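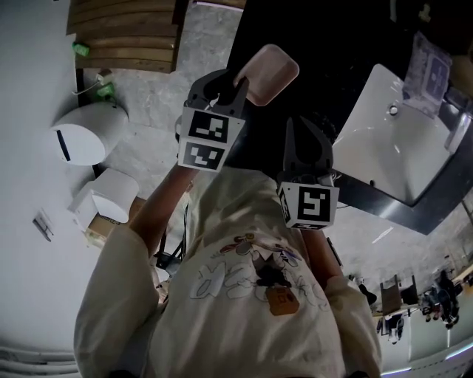

Grikura Collected Edition, Box 4
Three paperback volumes in slipcase, with booklet
Item no. 1157
Publisher: Stimcombe
Status: In stock

Overview

Box 4 collects the final 30 chapters of Grikura, the workplace drama first serialized in the monthly magazine Hodora. The chapters are divided among three paperback volumes and shipped in a rigid slipcase with a separate booklet of notes. The box runs to 1074 pages, booklet included.

The story picks up on the morning after the harbor office inspection that closed Box 3. The signal station at Grikura has been told to hand its night watch over to the mainland, and the staff have until the end of the season to train their replacements. The senior clerk, who falsified a tide record in the first box, is asked to certify every logbook before it leaves the building. The junior operator finds the page. What she does with it takes up most of the second volume, and the consequences take up the third.

Readers who have not followed the series should start with Box 1. Box 4 has no recap chapter, and the cast list in the booklet covers only characters who appear in this part of the story.

Contents of the box

Volume A: The Handover. Includes the color opening pages from the magazine run, printed in color here for the first time in English.
Volume B: Dead Reckoning. Includes the side story set in the lighthouse kitchen, placed between the chapters where it originally ran.
Volume C: Last Watch. Includes the epilogue, which was added for the Japanese book release and did not appear in the magazine.
Booklet: translation notes, map of the station and harbor, cast list, cover gallery, and a glossary of signal terms.
Slipcase: rigid board, open on one side, printed on all outer faces.

Format

Reading direction: right to left
Language: English
Binding: sewn, paper covers with flaps
Interior: black and white, with color pages in Volume A
Paper: uncoated, cream, the same stock as Box 3
Booklet: stapled, black and white with color cover
Sound effects: original lettering retained, with small English captions alongside
Age guidance: older teen (workplace accident, alcohol, some strong language)

The binding is the main change from the first two boxes, which were glued. Stimcombe moved to sewn sections with Box 3 after complaints that the thicker volumes would not open flat enough to read the inner panels. Boxes 1 and 2 will be sewn when they are next reprinted. There is no schedule for that reprint at present, and copies of the glued printing are not exchangeable for the sewn one.

Trim size is unchanged across all the boxes. The spines line up on the shelf, but Volume C is noticeably thicker than the others, and the slipcase has been made wider to suit. The spine artwork forms one continuous picture of the harbor wall when the boxes are placed in order from right to left. Placed left to right, the wall breaks at each box.

Translation and lettering

Translation and lettering are by Ahuja, the studio responsible for the whole collected edition. The text is new. It does not reuse the earlier digital translation, and readers who know that version will find several recurring terms changed:

"Watch officer" is now "senior clerk" throughout. The original title is a civilian one, and the military wording caused confusion in the inspection chapters.
"The Bell" is now "the hand bell" where the object is meant, and "the Bell" only where it is the name of the bar.
Island dialect is shown through word order and contractions. It is no longer spelled phonetically.
Honorifics are kept in conversation and dropped in narration.

Log entries were hand lettered in the original, in a different hand for each character. The earlier translation set all of them in one typeface. In this edition each writer has a separate lettering style, which matters to the plot in Volume B. The relevant pages should be read with the log text in view — the clue is in the shape of a numeral, and the dialogue does not point it out.

Signal code that appears as dots and dashes in the artwork has been left untouched. Messages are decoded in the booklet. Two of them spoil the end of Volume C and are printed on the last inside page of the booklet, under a heading that says so.

Corrections from earlier printings

The following known errors in the magazine and first book printings have been corrected with the approval of the rights holder:

The station clock in the storm chapter now agrees with the dialogue.
A speech balloon assigned to the wrong operator in the kitchen side story has been moved.
The ferry number is consistent from chapter to chapter.
One page printed with its tone layer missing has been restored from the artist's original.

The misdated logbook in Volume A is not an error and has been left alone.

Editions compared

The single-volume paperbacks are out of print and will not be reissued. They contained the same main chapters but left out the color pages, the kitchen side story, and the booklet. The digital edition remains available from Stimcombe and includes the side story as a separate file. It uses the older translation for Boxes 1 and 2, and the new one from Box 3 onward. An update to the earlier files is planned for April and will be free to existing owners.

The collected edition is sold by the box. Individual volumes from Box 4 are not sold separately, and replacement slipcases can be ordered only by customers who report shipping damage.

Booklet details

The map in the booklet was drawn for this edition from background art across the whole series. It shows the station, the lower road, the harbor office, the ferry landing, and the three houses used by the staff. Room layouts are given for the station only. Where the artwork contradicts itself (the stairs to the lamp room change sides at least once), the map follows the later chapters.

The cover gallery reproduces the magazine covers and chapter title pages that featured the series. Text and logos from the magazine have been kept, since clean versions of several covers could not be found. Reproduction is small, several to a page.

The translation notes are arranged by volume and page. They cover place names, shift terms, food, two songs, and the legal position of a contract employee at the time the story is set. The longest note deals with the title. Grikura is used in the series for the island, the station, and the call sign, and the English text separates these by capitalization: Grikura for the island and the station, GRIKURA for the call sign.

Packing and condition

Each box is shrink-wrapped by the printer and shipped in a fitted carton. The carton is plain and is not meant for resale or display. Please check the corners of the slipcase on delivery, and report damage before removing the shrink-wrap where possible. Light rubbing on the outer wrap is normal.

The volumes fit the slipcase closely when new. To remove them, tilt the case forward and let the books slide out under their own weight. Pulling on the top of a spine will crease the cover. Clear book covers can be used on the volumes, but all three will not then go back into the slipcase together, and heavier covers may mark the flaps.

The cream paper will darken with exposure to light. Storage out of direct sun is recommended. The slipcase printing is matte and picks up fingerprints on the dark faces; a dry, soft cloth removes most of them. Do not use water or cleaning sprays on it.

Ordering notes

Orders that combine Box 4 with a title not yet released are held until everything is available. To receive Box 4 at once, place it as a separate order.
Customers who subscribed to the collected edition from Box 1 are sent Box 4 automatically and do not need to order here.
Library orders ship without the slipcase on request. The price is the same.
Returns are accepted on unopened boxes. Opened boxes can be returned only for a manufacturing fault such as missing, repeated, or reversed pages.

Frequently checked points

Is this the end of the series? Yes. Box 4 completes the story as published. A short prequel about the building of the station ran in Hodora after the series ended and is not included. Stimcombe does not hold the English rights to it.

Does the box include the postcards shown with the first announcement? No. Those came with the preorder printing only. The present printing is otherwise identical, apart from the printing line on the copyright page.

Is the text of the epilogue complete? Yes, including the final log entry, which the digital edition left untranslated when it was first released.

Related items

Grikura Collected Edition, Box 1
Grikura Collected Edition, Box 2
Grikura Collected Edition, Box 3
Grikura digital edition, complete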